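Can a Two-Handed Robot Pack Cables? Report on Term Project 2

Senyo Ametepe
Stenthorpe Technical College, Automation Laboratory
Submitted 8th November

1. Background

The question set for this project was whether a general-purpose robot with two hands can take over small chores now done by people, both at home and on a shop floor. The chores usually shown in public demonstrations are folding towels and loading dishwashers. We picked a duller one. Cables have to be moved from one box to another, kept together, and left so that the lid will close. Anyone who has worked in a stockroom or cleaned out a desk drawer has done this without thinking about it.

Cables are hard for a machine for three reasons that come up again and again in the course reading. They have no fixed shape, so a stored grasp is of little use. They hide one another, so the camera sees loops but seldom ends. And they hook onto things, including the box and the fingers.

2. Method

The task was split into four stages: reach, grasp, lift and transfer, release. A trial counted as complete only if all the cables ended up in the second box with no part over the rim. A trial counted as partial if the bundle was transferred but one or more ends hung outside. Anything else was a failure. The operator did not touch the boxes during a trial.

The control policy was trained on recorded demonstrations in which a person steered both hands. After cleaning, 453 demonstrations were kept out of 500. Most of the rejected ones had dropped camera data. Training was done on the shared Fokurmont workstation in October and took longer than planned, mainly because of the queue.

Two open mailer boxes were used, with the work surface partly covered in green cloth. The cloth was kept on for all trials so that the background would match the demonstrations.

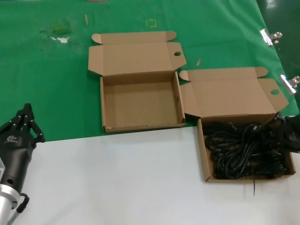

Figure 1. Work area with the cable bundle in the right-hand box and the left-hand box empty.

The starting position of the boxes was varied by hand within the reach of both arms. Lids were left open. Closing the lid was part of the first proposal but was dropped after the midterm review with Dr. Effiong, who felt it was a separate problem. I agree with that now, although it does limit what can be said about the full chore.

3. Results

The policy was run for 68 scored trials. The reach stage gave almost no trouble. Grasping was the weak point. The fingers tended to close on the top two or three loops and leave the rest behind, and the policy then had to go back for a second pickup. It did this fairly well when the remaining cables lay in the middle of the tray and poorly when they lay against a wall.

Partial results were more common than complete ones. The usual fault was a single end left over the lip of the box. A person would tuck it in with one finger. The policy had no such motion, because the demonstrators had rarely needed to make one – they placed the bundle neatly the first time.

Lifting also moved the box in some trials. Mailer boxes are light, and a snagged loop is enough to drag one across the table. Using the second hand to steady the box helped, but the policy did so inconsistently.

4. Discussion

For a household, the present result would be an annoyance. The machine is slow, and someone has to check every box afterward. For a shop floor the picture is mixed. The packing station at Willau, which we visited for comparison, handles cables already coiled and tied. With tied bundles much of the difficulty reported here would go away, and a simple gripper would probably do the job at lower cost.

The measured success applies to one kind of cable, one kind of box and one table. I would not extend it to mixed items.

5. Further Work

More demonstrations of recovery are needed, in particular tucking in loose ends and holding the box down. A force reading at the wrist should be logged so that snags can be detected before the box moves. Lid closing should be added as its own task, with its own scoring, once the transfer stage is reliable.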